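Keeping a folding chess set complete

In our home the chess set lives in the same cupboard as the cards and the dominoes, and for years we lost pieces from it. In August I bought a new one from Covero and decided to treat it better. These are the habits which work for us.

Always put the pieces away by colour. I keep two small cloth bags, one for black and one for white. Before you close a bag, lay the pieces on the board, because on the squares you see quickly who is missing. A full side has eight pawns, two rooks, two knights, two bishops, one king and one queen. 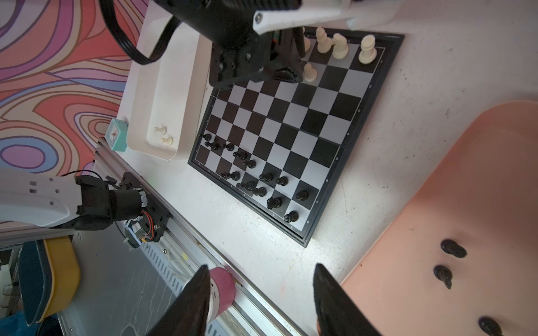 Black on one side, white on the other, with the board open on a white table.

Take care of the hinge. Open the board flat on the table and do not lift it by one half only - the small screws become loose with time. If a pawn stays in the fold when you close it, the wood can get a mark which doesn't go away.

For dust I use a dry soft brush, and after it a cloth which is only a little damp. Do not spray anything on the squares. The letters at the border are often only printed, and a strong cleaner can take them off. I learned this with our old set from Cuadros.

If the felt under a piece comes off, cut a new circle 3 mm smaller than the base and fix it with a thin layer of glue. Leave the piece upside down for one night before you play with it again.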